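Ticket: Dishwasher stops at 17 minutes, drains, then sits there blinking
Opened by: Kelechi Ibrahim
Category: Kitchen appliances / Gidura built-ins
Status: Open, waiting on part

Hi all, me again (I was the one with the squeaky dryer drum last winter). This time it's the dishwasher, a Gidura built-in that came with the house, and I've been keeping notes as I go so you can tell me where I went wrong.

The problem: I start the normal cycle, it fills, it sprays, everything sounds fine, and then with 17 minutes gone it stops. The drain pump kicks in, runs for a bit, and the little tap light starts blinking. No code on the display, just the light. If I hold Start it resets and will happily do the exact same thing over again.

Friday evening, first try. Pulled the filter out and yuck. There was a layer of grease under the mesh and a piece of what I think was a chicken bone wedged by the pump cover. Scrubbed it all with an old toothbrush and hot water, put it back, ran the normal cycle. Stopped in the same spot. At least it smells better in there now!

Friday, a little later. Ran the quick rinse, which is only 11 minutes on this model, and it finished with no complaints. So it can fill, spray and drain. My first thought was the heater, as the rinse doesn't heat the water at all.

Next morning. Turned off the breaker, slid the machine out (two screws into the counter, and they were in there TIGHT) and looked at the hoses. The drain hose had a soft kink where it goes behind the cabinet, so I straightened that and clipped it up high. The inlet hose looked good. I shut the valve, unscrewed the hose and checked the little screen inside the fitting, which had some white crusty stuff on it. Soaked the screen in vinegar over lunch, put it back, no leaks. Ran normal. Stopped at 17 again, argh.

Same day, 4 pm. Somebody in the old Witero thread said to put a cooking thermometer in a cup on the top rack and open the door right when it stops. The cup was hot! 155 degrees by the time I got the door open, way hotter than I was expecting for a normal wash. So the heater is clearly heating, and now I'm wondering if it doesn't know when to quit. I ran it a second time to be sure and it was a couple of degrees under that, so basically the same.

After that I called the Tijani parts counter. The guy on the phone was really nice and said it sounded like the temperature sensor (he called it the thermistor) reading low, so the board keeps calling for heat and then bails out when things take too long. He wanted me to measure it before buying one, so I dug out my meter. Cold, the reading jumped all over the place when I wiggled the plug, then settled, then jumped again. I cleaned the contacts and pushed the plug back on hard. One full normal cycle went all the way through and I did a small dance in the kitchen. The next one stopped at 17.

What I have not done yet: touched the control board, the door latch or the float. The float moves up and down freely when I poke it, for whatever that's worth.

Attachments (2): 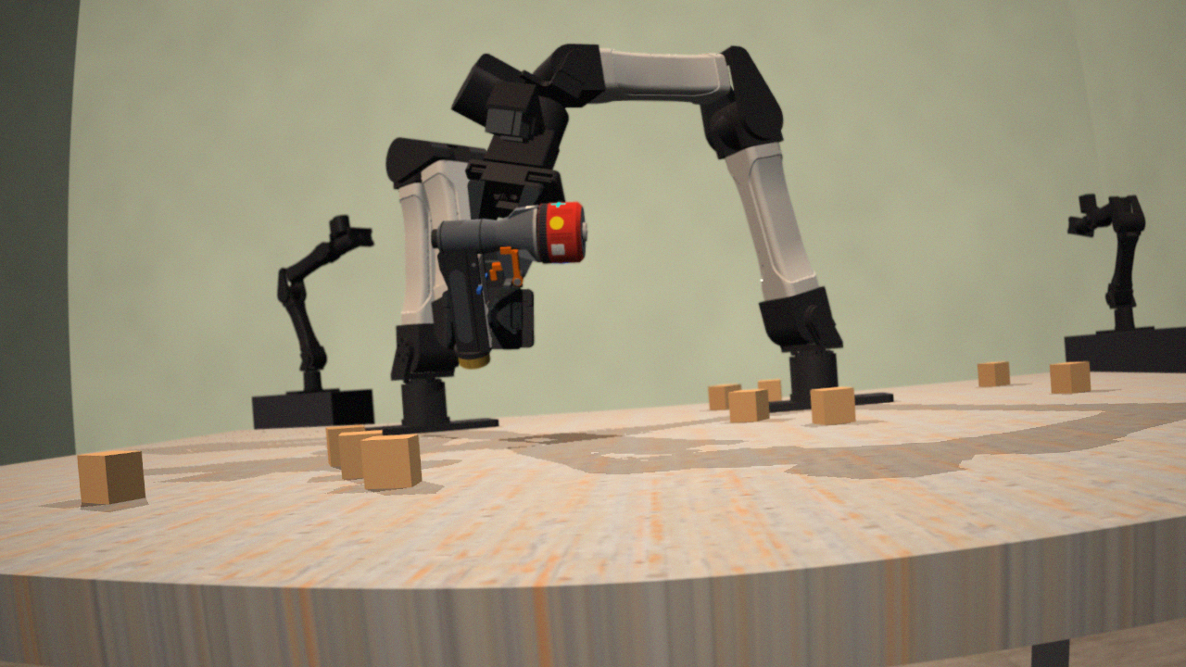
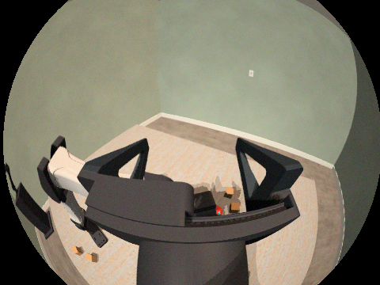 So where I'm at is this. The sensor is on order through Tijani and should get here in a few days. It's a cheap part, so I'm not too upset if I'm wrong, but I'd love to know before I put the machine back under the counter whether I should be looking at the wiring too. The harness goes through a grommet near the hinge on the left, and the tape around it looks old and kind of gummy. Has anyone opened that up on a Gidura? Is it one long run to the board, or is there a connector hiding in the middle?

Also, does the Drudutau kit sensor fit? It's half the price and the plug looks the same in the listing, but I've been burned on "looks the same" before (see: dryer).

Update, September, after work: the part is delayed. Doing dishes by hand and running the quick rinse for glasses in the meantime. I left the breaker off overnight to see if the board would clear itself, and nope, same blinking light. Will post the new meter readings as soon as the sensor shows up, both cold and in a cup of warm water, unless someone wants me to try something else first.

Thanks, Kelechi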